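Herath Bin Picking Service: Your Questions

By Lutfa Uddin
30 Jan 2019

Print this page | E-mail this page

What do I get when I sign up?
Surnmont sets up one picking cell at your site, teaches it your parts and looks after it for as long as you stay with us. Most people start with a single bin and a short list of items, and we think that's a lovely way to begin, as everybody gets used to it together.

Do I have to buy a new robot?
Not if you have an arm in good working order! Send us the model and the year, and Pranab Akanda will write back to tell you whether Herath can talk to it (he's very patient with old paperwork, so send whatever you've got).

How many different items can it learn?
The standard plan covers 62 items. If you need more, the Adimham add-on lets you swap lists between shifts, and plenty of our customers go that way once the busy season is behind them.

How long does setup take?
Plan on 16 working days from the day your sample parts reach our Bramton shop. Four of those are spent at your place, and the rest is trial picking here with us.

Can it handle soft things as well as hard ones?
Yes, though soft items usually want slower finger speeds and a gentler squeeze, so please mail us seven of each if you can spare them. We'd much rather have too many than too few.
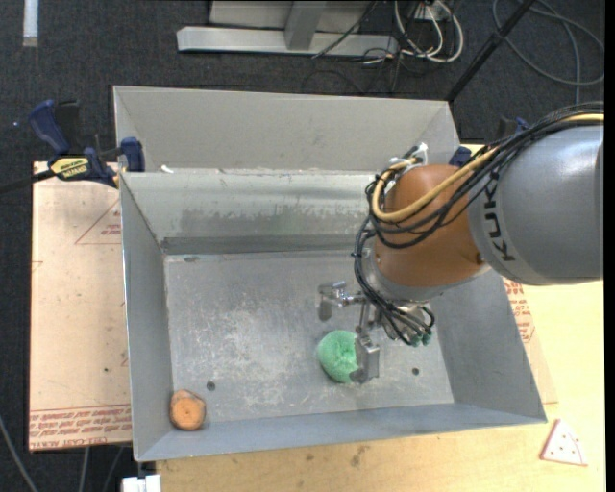

A KUKA arm with its gripper at a soft green item in the metal bin.

Does the bin have to be a special kind?
An open one with a flat floor is easiest. Scratches and scuffs don't bother us a bit, but do tell us if you plan to change to a different size later on, because the reach has to be set again.

Who do I call if it stops?
Janaka Bepari runs the help line, and the number is on the sticker inside your cabinet door. Have your cell number handy when you call.

We use cookies to remember your settings. By staying on this site you agree to their use.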